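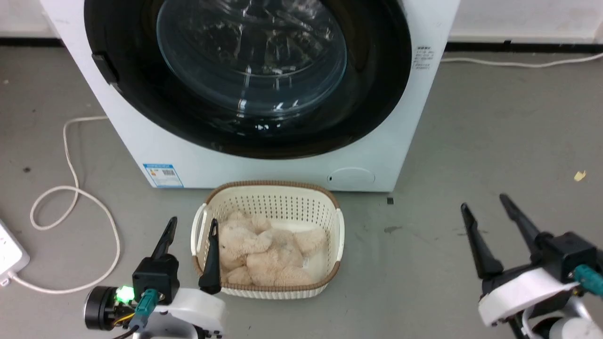 The washing machine task, before the door is opened.

The Haneleck Laundry Challenge is a student robotics project, run as an after-school club by the Starken workshop. I was in it for two years and I've written most of this page, so it leans towards the bits I know (please add the rest!).

Each team gets a two-armed robot and a single job: open the washing machine, put the soft toy from the basket into the drum, and shut the door again. A full run scores 100 points, and a team has 3 attempts, with the best one counting. Most of us spent the whole autumn term on the door alone.

The door

Everybody thinks the toy will be the hard part, and then they meet the door. It's round and curved and rather slippery for a pair of narrow fingers, so where you make contact matters an awful lot. My team logged 306 practice runs and I'd say the door ate most of them. We steered the arms by hand first, saved each run, and trained the robot on the good ones. 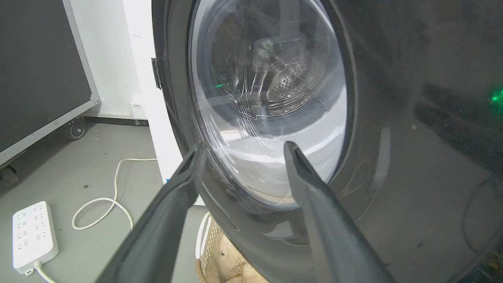
Opening and clearing

Once the door is moving, the left arm has to keep it going until it's well out of the way - stop too early and the other arm has no room to get in. The Pudov team were brilliant at this. 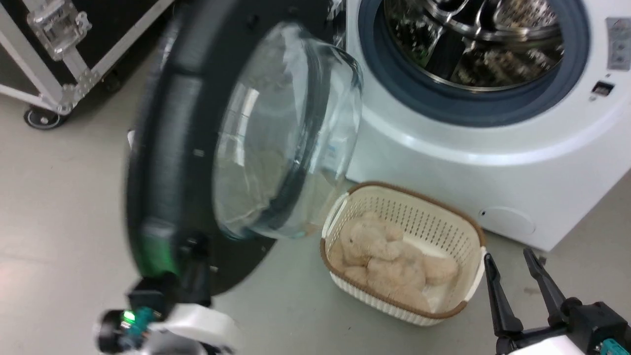

They kept the right arm well back the whole time, which looked terribly cautious to us until April, when they beat us by a mile. We copied them after that, of course.

The toy

A plush toy squashes, rolls over and never lies the same way twice, so teams practise with it in all sorts of positions. The Thepsuriya team shared a set of 846 recorded runs with the other clubs, and newcomers still start from those. Points are lost if an arm or a leg is left hanging over the rubber seal.
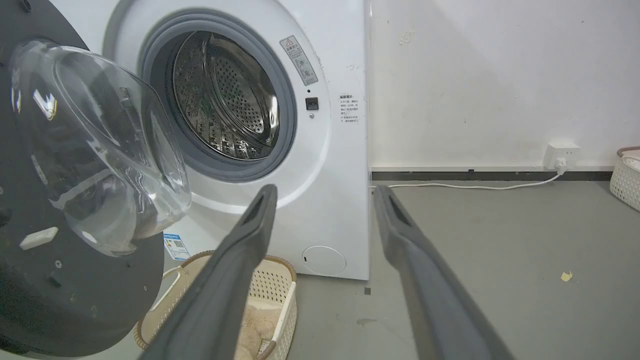
A reader from the Pudov team adds that the seal rule only came in during their second season, and that before then a trailing leg was fine as long as the door would shut. They'd quite like the old rule back - so would I!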